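Home Stories Poems Back issues Submit Contact

The Carrier

Print this story | E-mail this story

Every second person who comes through the door at Trondley has a novel on their hard drive. The rest have wedding photos. I've worked the bench long enough to stop believing in the novels, and I have my doubts about some of the weddings.

Nabila Jugah said hers was a recipe.

I told her to lay the computer on its side while I found the form.
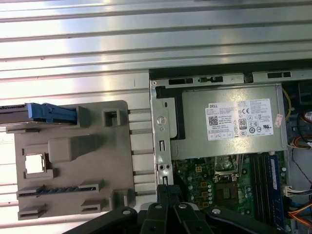
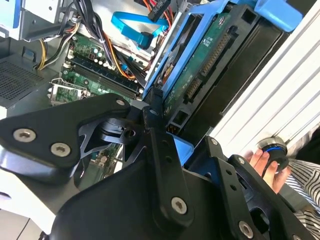
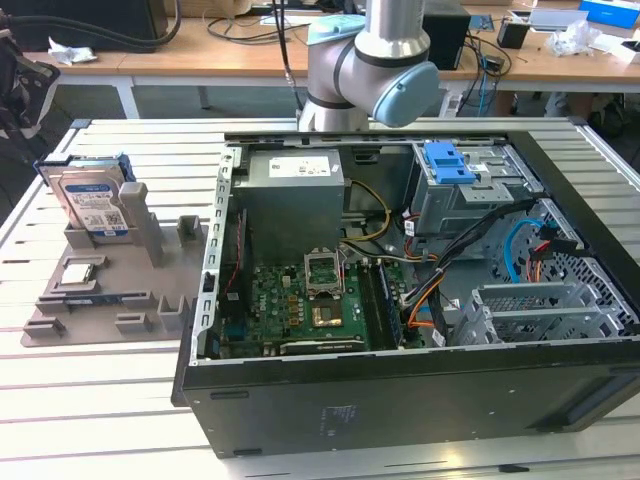 "Can you get the drive out without wiping it?" she asked.

"Taking it out doesn't touch what's on it. Turn the power off, pull the two cables, squeeze the latches and the carrier slides free. If it's wiped, it was wiped before you got here."

She wrote that down on the back of her hand. I'd never seen anyone over sixteen do that.

"It was my father's," she said. "He had the bakery in Mulldale. The one on the corner, before it was a vape shop."

I knew the bakery. Everybody knew it. My mother used to drive out there for the coconut buns and come home with the bag already torn open on the passenger seat. I didn't mention this. Once you tell a customer you liked her father's buns you end up doing the job for nothing.

"And the recipe's on here," I said.

"It has to be."

"Why does it have to be?"

"It isn't anywhere else."

I've heard that a lot, and it's bad logic. It isn't in the drawer, it isn't in the shed, so it must be on the computer. Plenty of things aren't anywhere. My own father kept the combination to his safe in his head and died with it there, and when we paid a bloke to drill the door we found the warranty for the safe.

She had already been to Yeoh, in the arcade. Yeoh has carpet and a coffee machine and a brochure with a lake on it. They'd quoted her two thousand dollars, she said, and showed me, and there it was in a nice grey typeface, $2,000, with the word "laboratory" underneath. I have been out the back at Yeoh. It's where they keep the coffee pods.

"Did they open it up?"

"They said it was likely to be mechanical."

"But did they open it?"

She thought about it. "They put it on a trolley."

So I did the cables and the latches. The power connector was stiff, the way they always are, and I worked it side to side with my thumbnail. The carrier came up sweetly after that. I'll give the people who designed those cases one thing, they knew somebody would have to get in there one day with cold hands. It was January and my hands were anything but cold, though I've done it in July with the heater off.

There was flour in the bottom of the case. She noticed it before I did, a pale line of it along the seam, and she put her finger in and looked at it. I said it could be ordinary dust. She said it was flour. I said dust goes that colour. She put her finger in her mouth, and I went to get the dock.

"He kept it in the office," she said when I came back. "The office was a shelf behind the big mixer."

The drive spun up first go. So much for mechanical. I kept my face straight because a drive that spins can still have nothing to say, and I've watched people start crying at the whirr and then had to tell them it was only a motor.

"That's good, isn't it?"

"It's a noise," I said.

The folders came up. I turned the screen so she could see, which I'm not meant to do until they've signed, but she'd signed with the hand that didn't have writing on it and I couldn't find the form again. Her father had been a tidy man in life and a slob on a computer. He had a folder called New Folder and inside that another one called New Folder. He had a great many pictures of a dog. He had Plesta, the old bookkeeping program half the shops on the highway used to run, the one that beeped at you if you put in a negative.

"Search for bun," she said.

Nothing.

"Coconut."

An invoice for coconut. A complaint to the supplier about the invoice for coconut. A second complaint, with capitals.

"That's him," she said, and laughed, and I could see she was going to be fine with nothing, or was getting ready to be. I prefer it when they start getting ready early.

I tried by date. I tried by type. I tried the word sugar, then the word yeast. I opened a letter to the council about parking. I wanted it to be over, to tell you the truth, because the more you look the more they think you've seen something.

"Open the accounts," she said.

"It'll be sales."

"Open it anyway."

Plesta wouldn't run on my machine, it hardly ran on his, but the data file was plain text underneath and I could scroll it. Sales. Wages. Gas. There was an item number down the left and a description beside it. White loaf. High top. Finger bun. I went slowly for her sake. At item 61 the description stopped being a description.

COCO 61. MILK WARM NOT HOT. ASK FATIMAH.

"Who's Fatimah?"

"My aunt."

"Well, has anybody asked her?"

She didn't answer that. She'd put her elbows on my bench and was reading the line with her lips moving.

I kept scrolling. I'll say now that I don't regard it as a recipe. There was a weight for the flour further down, jammed into the field where the tax code should be, and something about resting the dough that ran out of space in the middle of the word "overnight". At item 101 he'd put LESS SUGAR THAN YOU THINK with a price of zero. A court wouldn't accept it. You couldn't bake from it unless you'd stood next to him while he did it.

"Did you stand next to him?" I asked.

"Every school holidays."

"Then you already know it."

"I know what my hands do," she said. "I don't know how much."

I copied the file to a stick, then copied it again to a second one, as the first was a giveaway from a tyre shop and I don't trust them. I put the drive back in its carrier and the carrier back in the case. The latches clicked. She asked what she owed and I told her the bench fee, and she paid the bench fee. I'd been braced for an argument and felt a bit short-changed.

At the door she asked if I wanted to know how they came out.

I said I didn't eat much bread. She said they weren't bread, they were buns, and that she'd be making the first lot at her aunt's, if her aunt was speaking to her. I said good luck with that.

The bag was on the step the week after, when I came to open up. No note. I took it inside and had one standing up, over the sink. Too sweet, if you ask me. I had the second one to make sure.

Print this story | E-mail this story

Previous story Next story Top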